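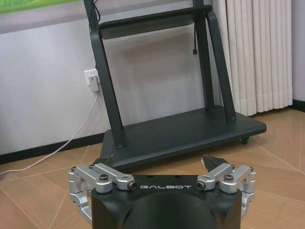

Commercial deck ovens fail slowly. A bakery in its third or fourth year with the same oven will usually report that the loaves on the left side color faster, or that the bottom crust is pale by the end of the morning, and will correct for it by moving trays. The oven is rarely the first thing blamed. Flour, proofing time and the new hire all come ahead of it.

Stotoven, a repair firm in the town of Stoner, works only on deck ovens with stone hearths. Its shop handles three makes, and most of its jobs begin with the same measurement. The oven is set to a fixed temperature and held there for two hours, then the stone is read at 32 points with a surface probe. Air temperature inside the chamber is ignored at this stage. A thermostat can hold the air steady while the stone below it runs far out of line.

The shop's threshold for repair is a spread of 8 degrees across one deck. Below that, the technicians adjust the dampers and leave. Above it, they pull the stone.

Stones crack for ordinary reasons. Cold water from a mop or a leaking steam line is the most common. Fast heating after a long shutdown is second, and many bakeries do this every January without a thought. A hairline crack does little harm to the bread, but it lets steam down into the element bay, where the terminals corrode and resistance climbs.
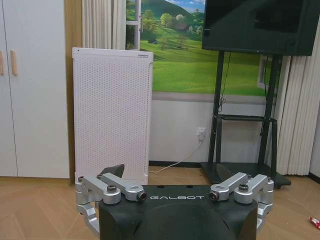
Replacement stone is sold in two densities. The heavier grade, which the Garkus catalog lists for rye and other large loaves, takes longer to heat and recovers better between loads. The lighter Galli grade suits rolls and flatbread. Mixing grades in one deck is a frequent error in home-made repairs, and it produces a visible line across the bottom of any loaf that sits on the joint.

New stone holds moisture from storage and has to be dried in place. The Stotoven schedule starts at 200 degrees with the vents open, holds overnight, and then rises in small steps through the following day. Baking resumes on the third morning — a delay that owners dislike and often try to shorten. Stones dried in a single afternoon tend to come back to the shop in pieces.

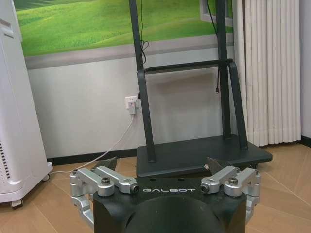

Door seals and steam loss

A worn door seal costs more fuel than a cracked stone. The usual check is a strip of paper closed in the door at each corner. If it slides out without drag, the seal has flattened and should be replaced along its full length. Patching one corner moves the leak to the next.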